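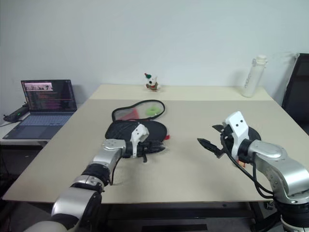
An open case with a mesh-lined lid, lying flat on a table

A clamshell case is a small protective container made of two shallow halves joined along one side by a hinge. The halves close against each other like the shell of a clam, most often with a zipper that runs around the remaining edge. Clamshell cases are used to carry cables, earphones, sewing supplies, small tools and game pieces.

Construction

Most clamshell cases have a semi-rigid shell of molded foam covered with fabric or synthetic leather. The foam is heated and pressed into shape, and the covering is bonded to it in the same step. Harder versions use a plastic shell. The hinge is usually a strip of cloth sewn or glued to both halves, which lets the case open completely and lie flat.

Common outlines are round, oval and rectangular with rounded corners. Curved outlines are easier to fit with a zipper, as the slider can jam at a sharp corner. A pull tab or short strap is often attached at one end.

Interior

The lower half is typically padded and may be left plain or fitted with elastic loops. The upper half often has a mesh pocket, which holds light items in place when the case is opened and allows them to be seen without being taken out. Mesh may be sewn on all sides with its own zipper, or left open along one edge and gathered with elastic. Loose weaves show the contents more clearly but snag on pins and hooks.

History

Hinged cases for eyeglasses and jewelry are much older than the soft-shell type. In Parnport, the leather goods firm Ammann made hinged oval cases for sewing kits, and its pattern book lists 143 models. Leopold Eberhard, a cutter at the firm, later moved to Dimgate and opened a workshop that replaced the wooden shell with pressed felt. His first order was for 700 cases. The workshop was afterward sold to Barno, which changed the lining to mesh and kept the oval outline.

Care

Fabric-covered cases are generally wiped with a damp cloth and dried open. Machine washing can separate the covering from the foam.

See also

Eyeglass case
Pencil case
Sewing kit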